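Ticket 3057 - Specks and grey smudging on white surface, Clorncombe

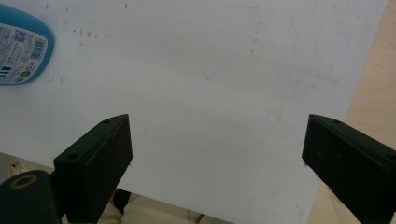 Last changed: Friday, July 6, 2018, 3:12 pm

Status: open, waiting on parts
Queue: Stornthorpe fitout / surfaces
Linked: 3487 (same white stock, different site)

Reported problem
White surface won't come up clean. Tiny dark specks, mostly along one half, plus a little cluster of brownish ones near the top. Faint grey smudges as well. Site says wiped down at close every day, blue bottle cleaner, still looks grubby by morning.

Log

Entry 1
Rang site. They use the Festik spray for everything, sink and benches too. No idea of dilution, someone decants it. Asked them to stop until we know whats in it.

Entry 2
Warm water and plain dish soap, soft cloth, left a minute then wiped. Smudges lighter. Specks no change on most. A few of the dark ones lifted on the cloth so at least part of it is just dirt sitting on top. Brown cluster didn't budge.

Entry 3
Tried fingernail on the brown ones. Can't feel an edge. Plastic scraper, held flat, got 2 of them off and left nothing behind that I could see. Rest still there. NO metal scrapers please, matte finish will show every scratch and we've already paid for one replacement this year (see 3494).

Entry 4
Bicarb paste on a test patch, low corner. Smudge gone but patch dried a bit shiny when you get down level with it. Not doing that again. Rinsed twice.

Entry 5
Checked what's overhead. Vent cover directly above the worst half, dust on the slats, came away black on a tissue. Would explain the dark specks coming back overnight. Doesnt explain the brown. Tea? Rust off the vent screws? Open question.

Entry 6
Yordanov supply desk say finish is fine with mild detergent but anything with bleach can dull it over time. Asked for it in writing, nothing yet. Sent them the label off the bottle, waiting.

To do
- vent cover down and washed, filter behind it changed (filter on order, one week)
- soap and water only till Yordanov reply
- site to cover it overnight with a clean sheet, then look first thing. If no new dark specks, it's the vent
- try isopropyl on one brown speck, cotton bud, nothing bigger
- wipe the wood-look edge dry afterwards, don't let water sit along there

Workaround for site: damp cloth, dry cloth, leave the brown marks alone. Don't swap it out, don't order a new one on this ticket.

Next update when filter turns up.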